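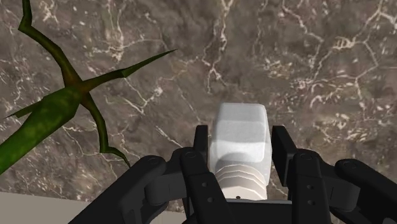 Simulated workspace as seen from the gripper, with a white object held over a marble surface and a plant stem to the left.

Call for Participants: Remote Operators for the Korilau Demonstration Collection

Posted Mar 2, 2018

The Batton Institute invites applications from adults who wish to take part in a paid study on teaching robots by example. Participants will operate a simulated robot arm from a desk at our Grovberg site and complete short handling tasks. The recorded movements will be used to train a learning system that is under development within the Korilau project.

Background

The project studies how a robot can learn to pick up, hold and place objects after being shown how a person would do it. All collection in this phase takes place in simulation. Objects, surfaces and surroundings are changed from one task to the next, and some combinations will look unusual. An object may have a boxy upper part and a narrow ribbed section underneath, and a plant stem with a long spike may cross part of the operator's view. Participants are asked to treat each layout as they find it and to complete the task as they would with real items.

A first set of 1749 demonstrations was completed in February by staff members. The system now needs examples from a wider group of people, including those who have never controlled a robot before. Differences in approach, speed and choice of grip are of value to the study, and participants will not be ranked against one another.

What participation involves

Each participant attends 11 sessions of 45 minutes. The first session is given over to instruction and practice, and nothing recorded during it will enter the training set. In the remaining sessions, participants work through assigned tasks using a hand controller and a monitor. The view on the monitor is taken from close to the gripper, so the fingers often take up a large part of it.

A typical task consists of approaching an object, closing the fingers on it, lifting it and setting it down at a marked location. Attempts that end in a dropped object or a collision are kept and labeled as such. Participants should not restart a task in order to hide a mistake. A short rest is provided midway through every session, and further rests may be taken on request.

Who may apply

Applicants must be at least 18 years of age and able to read written instructions in English. Normal or corrected vision is required, as is comfortable use of at least one hand for the length of a session. Left-handed applicants are encouraged to apply — the controllers can be set up for either hand. No technical training is needed.

Employees of the Institute and members of their households are not eligible. Persons who took part in the earlier Tapia grasping study may apply, but should say so on the form.

Payment

Participants receive $44 for each session attended, including the practice session. Payment does not depend on the number of tasks completed or on their outcome. A participant may withdraw at any time and will be paid for all sessions attended up to that point.

Records and privacy

The Institute records controller input, the simulated view and the state of the simulated objects. No video or audio of participants is collected. Recordings are stored under a participant number, and names are kept separately for payment purposes only. Participants will receive a written consent form before the practice session and may ask for their recordings to be removed until the training set is closed.

How to apply

Application forms are available at the Grovberg reception desk and through the participant page of the Institute's website. Please state the hours at which you are generally available, your preferred hand and any earlier experience with game controllers or remote equipment. Such experience is noted for analysis and has no bearing on selection.

Applications are reviewed in the order received and will be accepted until all places are filled.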